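Getting through October without the dryer

Our power bill came in at $838 for the quarter, so I stopped using the dryer to see what difference it would make. We're 19 days in. The washing goes out by 7 am and most of it is off the line by mid-afternoon. Towels take longer - I hang those under the verandah overnight and finish them in the sun.

Kilian Gisler up the road lent me a second clothes airer, which fits in the spare room beside the woven screen. Shirts dry well there with the window open. Jeans don't, and I've given up trying.

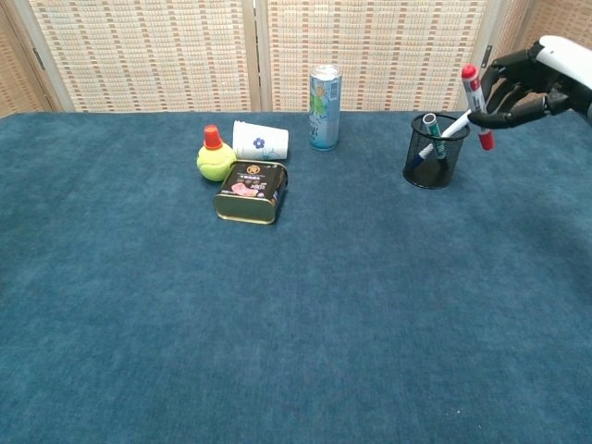
What I'd do differently

Buy better pegs. I've snapped 10 of the cheap ones already. I'd also wash the sheets on their own, as they take up the whole line and everything else ends up waiting in the basket.

The next bill is due after Christmas. I'll post the figure when I have it.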